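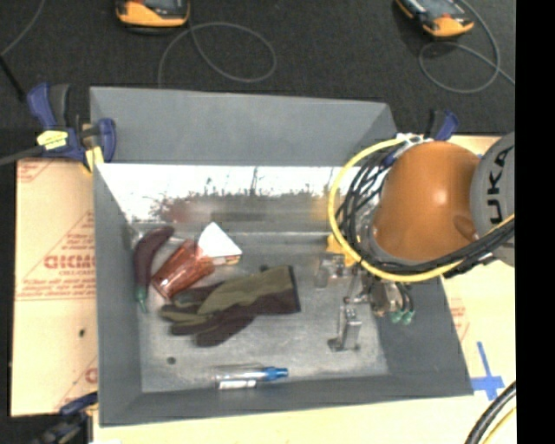 Grey bin at our Gancombe site

Stores Assistant (part-time, evenings)
Jornia, Gancombe

Jornia supplies vegetables and dry goods to schools and care homes. We are looking for a stores assistant to join the evening shift at Gancombe from August. The post is permanent after a trial period of 3 months.

You will check deliveries against the order sheet, put stock away by date, make up orders for the morning vans and keep the cold store clean. There is a fair amount of lifting and the cold store is kept at 2 degrees. Coats and boots are provided.

You need to be able to read a delivery note, add up without mistakes and work with other people in a small space. A forklift licence is useful but we will pay for the training if you do not have one. You must be 18 or over. We are on the Koltitz Road and the last bus leaves at 10.40 pm, shortly after the shift ends.

Hours: 5.30 pm to 10.30 pm, five evenings a week
Pay: £435 a week before tax
Holiday: 28 days pro rata, including bank holidays
Reports to: Evening Stores Manager

To apply, send a CV and a short letter to Zyanya Ibarra at the Gancombe office. Please give the names of 2 people we can ask for a reference. Interviews last half an hour and include a walk round the stores, so wear flat shoes. If you applied for the early shift post at Onyshchenko House you are welcome to apply again.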